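Data card for the Mandetti liver enzyme set, version 3. Last edited March 14, 2019.

## What is in it

One CSV file per study arm, plus a shared dictionary (`fields.csv`). The rows are blood results from a dosing study of Fullis, a tablet being developed by Mavine for fatty liver disease. Each row is one draw from one participant. There are 80 participants across 2 arms, tablet and placebo.

The main columns are:

- `pid`: participant code, re-keyed for this release
- `arm`: `T` or `P`
- `visit`: 1 to 7, where 1 is the baseline draw
- `alt`, `ast`, `ggt`: enzyme results in U/L
- `fasted`: `y`, `n` or blank

Blank in `fasted` means the question was left off the form. Please don't read it as "no".

## How the values were made

Samples were spun and frozen at the clinic, then shipped to the Nomura lab for testing. All three enzymes were run on the same analyzer. Results below the reporting limit are stored as the limit itself, with `low` in the `flag` column. Version 2 stored them as zero, which pulled the placebo averages down, so drop any tables you built from it. 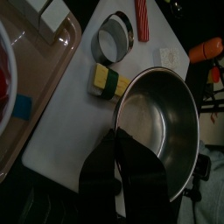 Visit dates were removed and replaced with days since baseline (`day`). A few participants came in early for visit 4, and their `day` value is lower than the protocol window allows. Those rows were kept as they are.

## Known problems

- Visit 6 has gaps in both arms after a freezer fault in November. Missing results are empty cells.
- `ggt` was added to the panel at visit 2, so there is no baseline for it.
- Two codes in version 1 pointed to the same person. They were merged in version 2.

## Use

The set is meant for method work, such as testing ways to handle missing draws. It is too small to judge safety, and it has no imaging or biopsy results. Don't try to match rows to named people.

To load everything:

```
python load.py --arms T P --out merged.csv
```

The script stops if a column is missing from `fields.csv`.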